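Bench notebook: two-arm whiteboard cell, cable and base service
7 March 2021 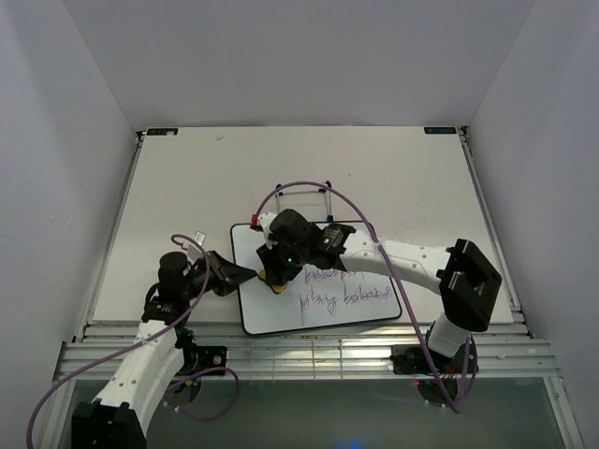 M. Culletti, workshop technician, Grornadton

Service carried out at 1,476 hours on the meter. The interval on the sheet is 500 hours for the cables and 3,000 for the joint housings, so this is the third cable check slightly early and nothing is due on the housings until next year at the present rate. Board left in place throughout, with writing on it, as the wipe task was being run between jobs.

Rails first. All fixings along the front extrusions checked with the torque driver. Left base: no movement. Right base: two of the bolts turned before the driver clicked, one of them by nearly a quarter turn. This is the same pair as in September. I have taken them out, cleaned the threads, put on medium threadlock and refitted. Paint-marked both heads so any creep will show. If they have moved by the next check the slot nuts want changing for the longer pattern. Jostell list them, and I have put a packet on the order with a note that it can wait.

Right base motor wiring. Red and orange leads inspected at the connector. Insulation sound. One tie had been pulled too tight and was flattening the bundle; cut and replaced with a looser one. Continuity good with the arm moved by hand through its full swing, power off.

Cables. Both purple runs are the longer type fitted last year after the short ones kept tugging at the wrist. The slack is right for reach but the loops are now large enough to be a nuisance. The right one goes up from the gripper, over, and back down along the white link, then across the front of the square joint housing. It rubs on the housing edge. Light polishing on the sheath, no cut. I turned the cable a little so that a fresh part of the sheath sits on the corner and put a strip of felt tape on the edge. Proper answer is a printed guide. Drawing started, filed under Vitale fixtures.

Left cable hangs clear on the outside but the lower loop comes round near the joint. With the arm folded right back the loop can get between link and base block. Did this on purpose, slowly, three times, and it was nipped once. Until there is a clip on it, do not fold the left arm fully back under power. Soft limit brought in to suit and saved in the cell file — please don't restore the old file over it.

Grippers. Green lights showing on the right gripper housings after power up, bus scan clean, all addresses answering. Jaw play on the right: just perceptible, same as last time. Left jaw: slight grittiness on closing. Opened it up and found marker dust in the slide. Brushed out, wiped, one drop of light oil, closed up again. Smooth afterwards. The dust comes from the wipe task and will come back. Suggest a brush-out every 100 hours in place of waiting for the full service.

Homing. Both arms homed from cold. Left repeated well. Right was off by a small constant amount in the base axis, as you would expect after the bolts. Re-zeroed against the pin and ran 425 cycles of the short touch-off routine with no faults logged. Offsets written to the sheet inside the cupboard door as well as to the file.

Board and tabletop. The small whiteboard isn't clamped and was sitting askew when I came to it. I have left it like that. The wipe program is supposed to cope with it, and squaring it up every time hides errors in the approach. Scuffs on the tabletop are old. Wire stand left at the back, behind the board. It is inside the reach of both arms, so anyone writing new moves needs it in the collision model at its present size; the model still has the lower one.

Clearance between the grippers. When both work at the same top left corner of the whiteboard there is very little room between them. The program has them taking turns on the last part of the approach, and that interlock was tested by holding the left arm's ready signal off. The right waited until timeout and then stopped, correct.

Still open:
Guide for right cable, drawing half done.
Clip for left lower loop.
Slot nuts, on order.
Stand height in the collision model.
Clear panel in front of the rails needs a clean, used up the last of the wipes on the grippers.

Meter at close 1,479.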